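Chapter 4
Before You Buy: Planning and Budgeting for Equipment in a Small Stockroom or Shop

What this chapter covers
Writing down the work before looking at machines
The purchase price and the other costs
Choosing between buying, hiring and waiting
A first budget sheet, with questions for the supplier

Most people who set out to buy a robot begin with the robot. It is an easy mistake to make, and I have made it myself, more than once, with a brochure open on one knee and a cup of tea going cold on the other. The machine in the brochure looks so capable, and the figure at the foot of the page looks so nearly affordable, that you find yourself wondering where you might put it long before you have asked what it would do all day. In this chapter I would like us to go the other way round. We shall start with the shelf, and the person standing at the shelf, and we shall come to the machine only when we know what we are asking of it.

By "the work" I mean the small work. Chapter 3 dealt with pallets, conveyors and other large, heavy, regular things, and if your business moves large, heavy, regular things then your sums are fairly kind ones. Small shops and back rooms are different. Their goods come in tubes, packets, pots and bags, and a good deal of the day goes on handling them in tight spaces: putting a lid on something, straightening a row, reaching past one item to get at another. A task such as "close the container" takes up three words on a planning sheet, and yet it asks for one hand to steady, another to bring the lid over, and some feeling for when the two are lined up.

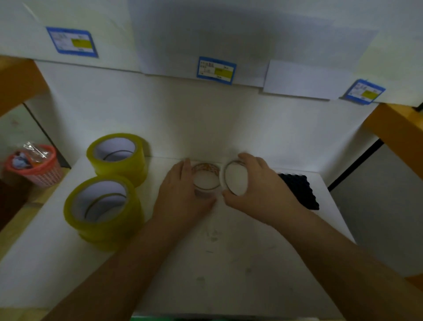 Figure 4.1 A two-handed task at the shelf: a small round container and its clear lid.

When you study a task like the one in Figure 4.1 for planning purposes, write down everything a newcomer would have to be told. Which hand does the holding? Can the lid go on at any angle? What else shares the shelf, and is it always in the same place? Rolls of packing tape, for instance, have a habit of wandering, and a machine that expects a clear patch of shelf will need somebody to keep it clear. That somebody has wages, and those wages belong in your budget every bit as much as the machine does.

4.1 The task diary

The tool I recommend for this is a plain one. We call it a task diary, and it needs only a notebook and a little patience. For 20 working days, the person who does the job notes each kind of handling as it comes up, how long it took and whether anything went wrong. There is no need for fine detail. "Tidied tubes, one fell over" is a perfectly good entry.

Lok-yiu Lo kept such a diary before drawing up an equipment plan for Hadanetti, a family business selling toiletries and small household goods from a single shop. She had expected most of the hours to go on unpacking deliveries. When she added up the pages, the larger share went on shelf work: filling gaps, bringing stock forward, turning labels to face the customer. She had been on the point of asking for prices on an unpacking station, and a very nice one too, which would have dealt with the smaller part of her problem and left the larger part exactly as it was.

Shelf work deserves a careful look for another reason, and it is one that catches out even experienced buyers. The reach matters as much as the grip. A tier with a board above it leaves only so much room for a wrist, and the goods at the back must be got at without sweeping down the goods at the front.

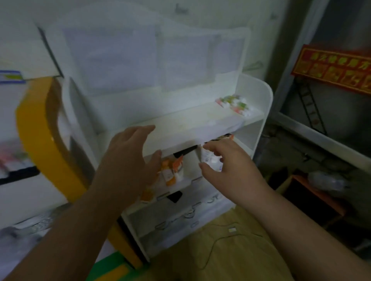
So measure the gaps between your shelves, and measure them in several places, as old units are seldom even. Note the depth as well, and anything fixed nearby that an arm might meet on its way in. Give these measurements to every supplier you approach, and ask for a written reply saying whether the equipment can work within them. You may find that a change of shelving does more good than a change of machine, and costs a great deal less.

4.2 The price and the other prices

Let us suppose the diary is done and you still wish to go ahead. The quotation that arrives will usually have one large figure on it, and your eye will go straight to it. Try to let your eye travel on. There is delivery, fitting, training, insurance, spare parts, the yearly service, and the time your own staff will spend learning to live with the thing.

Tzu-hsuan Kwan, who looked after purchasing at Nerkik, asked two suppliers to quote for the same small handling arm. Rokaleo offered the lower purchase price, with servicing charged by the visit. Heiskanen asked more at the outset and included the first 9 service visits. Over one year Rokaleo was cheaper. Over the full life she had planned for, Heiskanen came out ahead - though only just, and only on the assumption that the arm would be in use for 70 hours a month. At half those hours the answer turned over again. I find this a useful story to keep by me, for it shows how much can hang on a number taken from a task diary.

She also allowed 135 hours of staff time for the settling-in period. Her manager thought this far too generous and asked for it to be trimmed. By April the whole allowance had been used, and the line has stayed in her budget sheets ever since.

4.3 Before you go on

Take one job in your own workplace, something small that is done every day, and start a diary for it before reading the next section. Leave a wide margin, as you will want to come back and add costs beside each entry. You will need at least a few days of entries for the worked budget in 4.4, where we shall put Lok-yiu Lo's figures and your own side by side, and fill in the first sheet line by line.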